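FOR IMMEDIATE RELEASE

November 3, 2021

Anelo Opens a Second Shop in Edley, and You're Invited

EDLEY – Well, it's finally happening! After nine years of selling slipcovers, quilted throws and leather conditioner out of one very crowded storefront in Hiscombe, I'm opening a second Anelo shop, this time on Vachon Street in Edley. Doors open at 9 on Saturday morning and I'll be there with coffee, a stack of fabric books and (if my sister comes through) cinnamon rolls.

My name is Wael Zaki, and if you've ever called the Hiscombe shop you've probably talked to me, because for the first few years I was the only person there to pick up the phone. I started Anelo after my own couch got ruined by a bottle of all-purpose spray cleaner. I scrubbed, it went cloudy, I scrubbed harder, and that was the end of that. I got a little obsessed with furniture care after that, and my family will tell you I never got over it.

The new place is the old shoe repair on the corner, the one with the green awning. We got the keys in July and I figured we'd be in by the end of summer. Ha! The floor had to come up, then the new floor came in the wrong color, and then we found out the back wall had no insulation in it whatsoever. It's 2,000 square feet, so a good bit bigger than Hiscombe, and for the first time I have room to put whole sofas out with the covers on them. People have been asking me for that since day one. A folded cover on a shelf doesn't tell you much, and I've had plenty of customers buy one, take it home and bring it back because it bunched up at the arms.

We'll have everything the Hiscombe shop carries, plus a cutting table where you can get batting and backing by the yard, and a repair counter in the back. Bring in a quilted cover with a popped seam or a torn binding and we'll quote it while you wait. Small repairs usually take three days. Leather I can look at too, but for big tears I'll still send you to an upholsterer, and I keep a list by the register.

I'm also bringing back the care classes! These were going strong in Hiscombe until we had to stop last year, and I've missed them more than I expected. They run on the first Saturday of the month starting at 2 p.m., they're free, and they last as long as people have questions. The first one is leather and quilting together, which sounds like an odd pair, but so many of you have a leather couch with a cover over the seat that it makes sense to me. 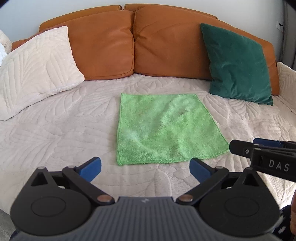 You can bring your own cleaning stuff to class and I'll tell you what I think of it. I'm not going to push our conditioner on you. If what you have is working, keep using it. Mostly I talk about dusting first, going easy on the water, trying anything new on a hidden spot, and washing your cloths without fabric softener (please, please stop using fabric softener on them).

Hiscombe isn't going anywhere, by the way. I've had that question every single day since the sign went up in Edley. Same hours, same phone number, same squeaky door. I'll be going back and forth between the two.

Parking in Edley is behind the building, and you get to it from the alley. The ramp is on that side as well. If you'd like a seat at the first class, stop in at either shop and put your name on the sheet, or just show up and we'll find you a chair.

Reporters and anyone else who wants to see the place before Saturday are welcome to knock. I'm there painting trim most evenings and would be glad of the company.

Contact: Wael Zaki, owner, Anelo, Vachon Street, Edley

###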